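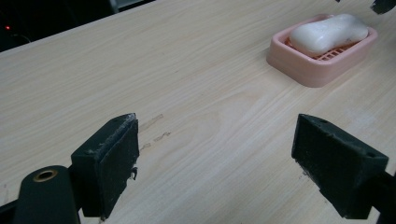 Paid $4 extra for the Skillow display stand with my 6" Zondent figure and it wobbles like crazy. The listing swore "solid base." A pink soap dish would hold him up better, and mine already has soap in it. Anyone had luck with these?

purves_fan
Mine's fine. Did you push the peg in all the way?

gluegun2
Fine for how long? Both of mine leaned by September.

purves_fan
Two years on a shelf, no lean. Sounds like a bad batch.

cardbacks
"Bad batch" is what Cumley told me too. Seller has 2,565 reviews and they all read the same. I don't buy it.

gluegun2
Same. Get the Purves clip.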